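Progress report, Zonberg Laundry and Mending Room
Second report to the Tse Fund
March 13, 2019

Hello all, and sorry this one is a bit longer than the last. You asked for more on how the room is being used and less on the paperwork side, so I've had a go at that, and the figures are tucked in where they belong instead of in a table at the end.

The short version is that we're open, we're busy and we're a little bit behind on the mending classes. The washing side has been going well since November. We've put 918 loads through the machines, which is a good deal more than I guessed when I wrote the bid (I'd have been happy with half that, and I think I said so at the time!). Most of it is bedding and towels. People can just about manage shirts and socks in a sink at home, but a double duvet cover in a flat with no bath is another matter, and drying it is worse.

Folding turned out to need more thought than washing. We started with everybody folding on their laps or on top of the machines, and things ended up on the floor and went straight back in the wash. A proper flat surface at standing height has sorted most of that out. Metal is cold on the hands first thing but it wipes down in seconds and nothing snags on it, so I'd choose it again.

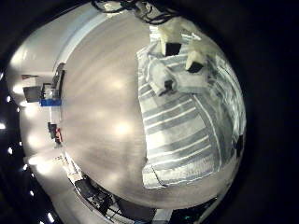
One of our regulars wrote in the comments book that she'd stopped ironing sheets altogether now that there was room to lay them out flat while they were still warm, and could we please put a second lot of hooks by the door, as coats were ending up on top of clean washing. The hooks are going up this month. They're cheap and I'm cross with myself for not thinking of it.

On money, you gave us 3,000 for the year and we've been careful with it. The biggest single bill was the Plornik dryer, which we bought reconditioned. It's a solid old thing and very loud. It did need a new door seal within the first few weeks, and the shop covered that without any fuss. Soap has cost more than planned. We put out a big tub with a scoop and people were very generous with themselves, so we've changed to a smaller scoop and the drains are thanking us for it. I'd like to move a bit of what's left in the classes line across to soap and repairs if you're happy with that. Let me know if you need it on a form.

The classes, then. We said six by now and we've run two. Both were full, with 14 people at the second one, and that's really the most we can fit if everyone is going to have elbow room and a decent light. The first was buttons and hems, and the second was patching, mostly knees and elbows, with one very brave attempt at a tent. What's held us up is the sewing machines. The ones we were promised from the Zusten centre came without foot pedals (I did look in every box, twice) and it took ages to track down the right sort. They're here now, and they've all been tried out on scrap cotton.

I've also changed my mind about evenings. I was sure that was when people would want to come, and they don't, much. They want the hour after the school run, and they want somewhere to sit with a cup of tea while the machine's going. So we've shifted the opening hours to suit and borrowed some chairs from the hall upstairs.

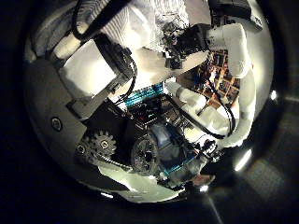
That change has done more for numbers than any of the posters did. We had the same few faces in the evenings and now there are people I've never met, quite often with a neighbour in tow, and the wait for a machine can be up to an hour on a wet day. I don't love that. We're trying a paper booking sheet on the door, with half the slots left open for anyone who just turns up. So far it's working, apart from pens going missing.

A couple of things haven't gone to plan. The damp in the back corner has come back. The landlord has been round and agreed it's his to fix, but I haven't got a date out of him yet, and until I do we're keeping the donated fabric up on shelves and running the fan. We also lost most of a week when the hot water went off, and I've left that week in the figures as it happened.
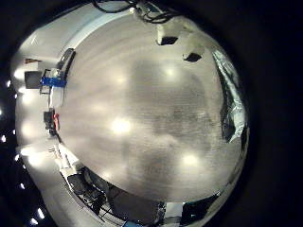

For the next few months I want to get the other four classes done, starting with zips, as that's what everybody asks for. After that it's curtains, then darning, and something for teenagers that I haven't worked out yet. I'm open to ideas! I'd also like to start a swap rail for school uniform before the summer, if we can find a rail that doesn't fall over.

Receipts are in the envelope, including the one for the dryer, which has faded a bit so I've written the amount on the back. If you'd like to come and see the room, mornings are best, and do bring your washing.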